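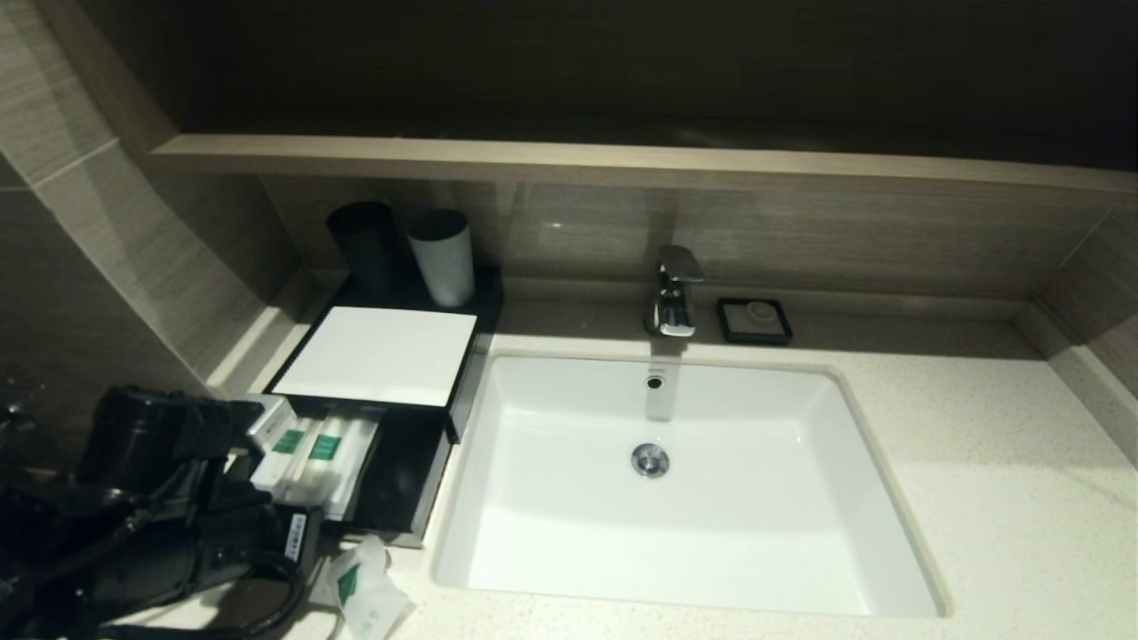
The basin, with the little round soap still in its wrapper.

July 11, 2024

Third night in the hotel and I've finally got the bathroom how I like it, so naturally we go home tomorrow. I did the whole vanity this evening while Marta was downstairs arguing about the parking. I can't settle in a room until the sink end of it is sorted. My mother was the same - she used to unpack her toothbrush before she'd taken her coat off.

I've been quite taken with this one, I have to say. The basin is properly deep, a good square sort of bowl but with soft corners, so you can get a flannel right into them. At home ours is so shallow that if you turn the tap on with any feeling you get it down your front. I've been washing my face here like a woman in a soap advert, great big handfuls, and hardly a drop on the floor! Josphat says I'm easily pleased. He's got a wet room in his new flat and has become unbearable about it.

The tiles I went back and forth on. They're done to look like wood, a brownish, greyish sort of wood with fine lines going across, and when we arrived I thought oh dear, pretend planks. But by this morning I'd come round and was standing there with my toothbrush in my mouth working out whether we could have them at home behind the bath. Then I remembered the man from Grutine quoted us 2,749 for the bathroom back in April, and that was with plain white and us doing our own painting. So no pretend planks for us. I might ask him what the difference would be, all the same. It can't hurt to ask.

What I would pinch, if it came off the wall, is the long ledge. It goes practically the whole way along over the basin and I can't tell you how happy it's made me. I've had everything up there: face cream, hand cream, contact lens things, Marta's hay fever tablets, my earrings in their tin, the travel clock. All in a row and nothing getting splashed. This evening I took the lot down and wiped it and packed whatever we won't need in the morning, and it looked so nice with nothing on it that I was sorry to put my glasses back.

The counter's the pale speckled kind, which hides toothpaste wonderfully and hides contact lenses even better. I lost one on the first night and spent ten minutes with my nose on the surface, patting. Marta found it on my sleeve.

Now, the black box in the corner with the cups on. We'd been ignoring it, and it's such a sensible thing to have. I'm forever fishing about in the bottom of a sponge bag for the one hair grip, and a box like that would sort me out. I've decided I want one for the shelf in our bathroom. I had a look on my phone and Cutel do something similar in a shiny finish, though it's a bit bigger than I'd like, and Weketti have a bamboo one which is prettier but will go mouldy in our house in 4 weeks flat. Everything wooden does. We had a lovely duckboard once and it grew a beard.

The soap I haven't opened. I've got my own with me, the oatmeal one, and I can't bear to start a new bar for the sake of one more day. It sits on its own little black dish at the back by the tap, pale and round with a pattern pressed into the top, looking very pleased with itself. It's going home in my handbag. Marta thinks taking the soap is common. I pointed out that she has had the shower cap from every hotel we have stayed in since we met, and she puts them over bowls of leftover rice, so I don't think she's got much ground to stand on.

Which reminds me, I must look out the other soaps. I've got 23 of them in a shoebox under the spare bed, and there's no earthly reason for it. I keep meaning to put them in the drawers with the jumpers. Mwanaisha does that and her cardigans smell gorgeous, like a posh aunt. I'll do it the first wet afternoon we get.

I gave the tap a rub with the dry flannel before I finished. They're lovely when they're shiny, those angular ones, but one thumbprint and you've had it. I know perfectly well somebody will be in tomorrow to do it all over again, and much better than me. I don't care, I like leaving it decent. I rinsed the basin round too, and got a long hair of mine off the plug, and hung the bath mat over the side.

Anyway. The rest of the day, before I forget it. Breakfast was good again, I had the mushrooms. We walked up to the old pottery with Tuấn, who had his map and wouldn't be told, so we saw rather more of the industrial estate than I'd planned. Nice shop when we did get there. I bought a soap dish (I know, I know) with a blue glaze and a chip underneath, so she knocked something off it. Marta bought nothing and then talked about a jug all the way back. I've half a mind to ring them up and get it sent for her birthday. It was the tall one with the crooked handle. Writing that down so I don't order the wrong one.

Lunch was soup on a bench. Feet terrible. I've got a blister coming on the left heel from those sandals and I've only myself to blame, as Mwangi told me in the shop they were too narrow and I said they'd give.

Supper was early and a bit sad, chicken, but the pudding was a proper lemon tart and I had Marta's as well. Then up here to start the packing. Her case was done in five minutes. Mine is still open on the chair because the pottery things need to go in the middle with jumpers round them, and I'm wearing one of the jumpers.

For the morning: room is 579 if they ask at the desk, I keep giving them last year's number. Toothbrushes and my glasses off the ledge. Phone charger, behind the bed. Ask about the parking, as Marta got nowhere. Milk on the way home, and bread if Kombo is still open when we go past.

She's just come out of the bathroom and said "where's everything gone?" and I said it's packed, and she said she hadn't done her teeth. So the sponge bag's out again and there'll be toothpaste on my nice clean counter. Bed now. Heel plaster first.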